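Print this page | E-mail this page
Reading time: 3 minutes

About Clinano

Clinano teaches spreadsheets to people who already use them and don't quite trust them. We don't trust them much either. Most training firms in this line promise you'll love your data by lunchtime. We've sat through those classes, and we came home with a tote bag and the same broken lookup formula.

The company started when Yae Kaneko was asked to check a stock list of 4000 rows at a parts supplier called Hirose. The totals looked fine. The dates didn't, and when she sorted them, 62 turned out to be text that only looked like dates. Every monthly report built on that sheet had skipped those rows without a word of complaint. She wrote up what she'd found, was asked to explain it to the rest of the office, and has been explaining it to other offices ever since.
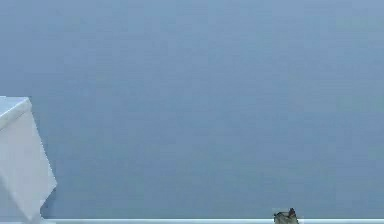 So our classes begin with doubt. Before anyone draws a chart we ask where the numbers came from, who typed them, and what happens to the total when you delete a row. You'd be surprised how many workbooks fail that last one. We cover sorting, lookups, named ranges, data checks and error messages, in that order, and we don't move on until the sheet on your own screen gives the right answer.

We don't hand out certificates. We've never seen one that told an employer anything. We also don't sell software, though we're asked to a lot. Our practice workbook is called Tiden. It has 300 rows and plenty of mistakes in it, put there on purpose, and you can keep it.

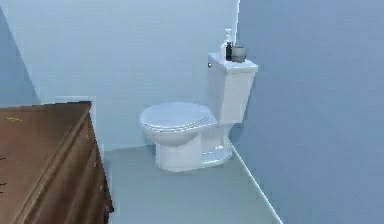 Jiridero wrote to us after the December course to say that all this checking is fine for people with time on their hands, but that a sales office has to send the figure by four o'clock whether or not anyone has looked underneath it. We think that's a fair complaint. The short course now includes a five-minute check for people in exactly that spot. It won't catch everything, and we tell people so on the first morning.

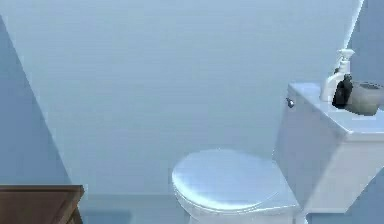
A good worksheet should be dull to look at. We spend a whole session taking things out of them: the merged cells, the six shades of orange, the logo pasted over column A. Some people hate this part. What we want by the end is closer to a plain blue-gray wall with no tiles and nothing hung on it, where a wrong number has nowhere to hide. Color can come back later if it means something. It usually doesn't.

Classes are small and run in your office or ours. The fee is 100 dollars a person for the short course, and the price for the long one depends on how bad the workbooks are. Send us one before you book. If we think you can fix it yourselves, we'll say so and there's no charge for that.

Print this page | E-mail this page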